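So I finally gave in and put the Mirnia lane-assist kit in my old car (Fahad Gondal had been nagging me since June, bless him!). It cost 153 dollars, took two evenings to fit, and I've been fussing over it ever since. It steers gently, beeps a bit too eagerly, and I'm already fond of it.

My favorite stretch for it is plain, easy highway with good paint on both sides.
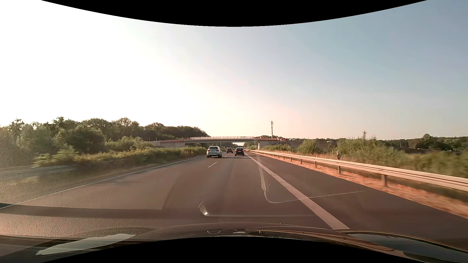

Coming up on the overpass, three cars ahead.

Next I want to try the Zarel update, once Tahira lends me her cable.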